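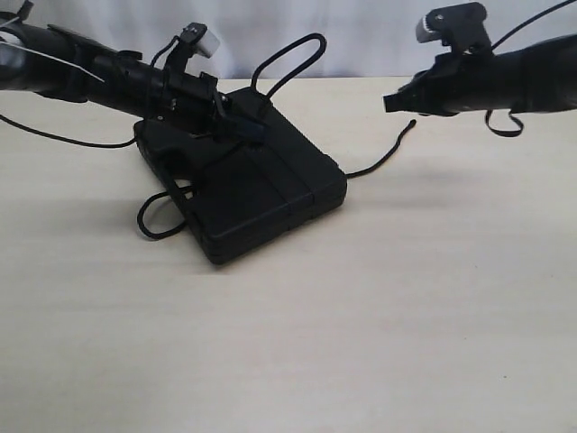 Schwarzes Kunststoffgehäuse zwischen den beiden Greifern unserer Zelle.

Ich wollte euch ja noch erzählen, was ich im Februar an der Zweiarmzelle in Merkitz getrieben habe. Vor allem Kabel! Die Leitung am linken Arm hat mich schon länger genervt, weil sie sich beim Drehen gern ans Gelenk legt (wer so eine Zelle betreut, kennt das). Ich habe ihr jetzt mehr Luft gegeben, dann beide Kamerahalter nachgezogen und die Kameras neu eingemessen. Das hat mich fast 20 Minuten gekostet – pro Seite, wohlgemerkt.

Die Greiferfinger kommen bei mir alle 2.000 Zyklen runter, werden abgewischt und auf Spiel geprüft. Links war nach 925 schon etwas zu spüren, also Schrauben raus, Sicherungslack drauf, wieder rein. Die Nullpunkte liegen übrigens jetzt im Dunex-Ordner, bitte nicht mehr die alte Datei laden!

Kommentare (3)

kabelsalat: Welchen Lack nimmst du? Meiner bröselt nach ein paar Wochen.

Autor: Den mittelfesten von Allix, ganz dünn.

nordlicht_7: Danke für den Hinweis mit der Datei, ich hatte prompt noch die alte drin.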